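Nestside Residents' Association
Minutes, October meeting, 7.30pm, back room at the Dumlao

Present: Yae Matsuda (chair), Nobuhle Botha, Tirta Subramaniam, Larasati Pelupessy, Cherry Mae Bautista (minutes). Six other residents, names on the sheet.
Apologies: Flat 14, and the couple from the end house.

1. Last minutes
Agreed. One correction, the skip was on Pelska Road, not Pelska Close. Signed by YM.

2. Matters arising
Streetlight by the garages: reported again, new reference number given to NB. Still out.
Bike rack: arrived, in TS's hallway. Bolts missing. TS has emailed the supplier.
Dog bin: no reply from council. LP to ring instead of writing.

3. Money
Balance 3690. Out since last time: room hire, bulbs for the front beds, ink. Nothing in apart from the raffle.
Question from the floor about why ink costs so much. NB said she prints the newsletter at home and would be happy for somebody else to have a go. No takers. Printing to stay as it is until Christmas.
Insurance renewal due. TS has one quote and wants another before we pay.

4. Parking
Long one. Visitors to the Jomusier building leaving cars across the dropped kerb, mostly mornings. Two residents had trouble getting a pushchair through. One suggestion was cones, YM not keen as they'd be moved or nicked. Letter to the building manager first, polite, then think again.
Also asked whether we can have our own bays painted. Road is council's, so no, not by us. LP to find out how you apply for a residents' scheme and how long it takes.
Feeling in the room was split on permits. Not voted.

5. Autumn fair
Hall booked, doors 2pm, set up from late morning. Kitchen included this year but we have to bring our own tea towels.
Stalls so far: cakes, books, plants, toys, bric a brac. Plants may be thin, depends on NB's cuttings.
Budget of 200 agreed, proposed LP, seconded TS. To cover hall, posters, raffle tickets, tea and milk. Anything over that to come back to the meeting first.
Posters: CMB to do, up in the shop and on both noticeboards. Last year's had the wrong time on so please can someone check it before it gets printed.
Table coverings: plain off-white woven cloth liked by most, hides the scratches and goes with everything. YM would have prefered a colour but won't fight for it. LP to measure the trestles before anyone buys a length.
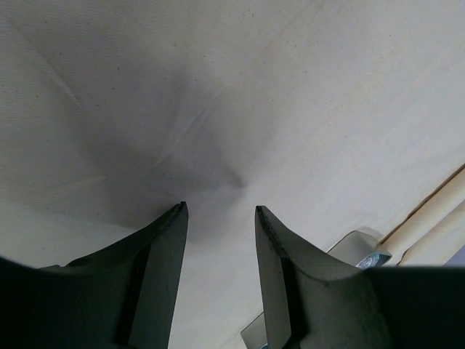
6. Planting at the front
Bulbs in, thanks to those who turned up. Squirrels already at the far bed. Chicken wire suggested, NB has a roll.
The dead cherry: council say it is ours. YM thinks it is theirs. Old plan of the estate may be with the previous chair, YM to ask. Nobody to touch the tree in the meantime.

7. Bins
Recycling missed again on the lower side. Everyone affected to report it individualy as well as through us, seems to get a quicker answer.
Lids to be shut please, foxes.

8. AOB
- Noise from the flat above the shop: take it up direct first, then back to us if no joy.
- Key to noticeboard is stiff. TS has some oil.
- Three of the hall chairs we borrowed in summer still in LP's shed, to go back with the fair stuff.
- WhatsApp group: please keep it for estate business, selling things goes in the other one.

Actions
YM: letter to Jomusier building, old estate plan
NB: streetlight, chicken wire
TS: second insurance quote, bolts, noticeboard lock
LP: ring council re dog bin, residents' scheme, measure trestles, chairs back
CMB: posters, these minutes round to all

Closed 9.10pm. Next meeting same room, date to follow once the Dumlao confirms.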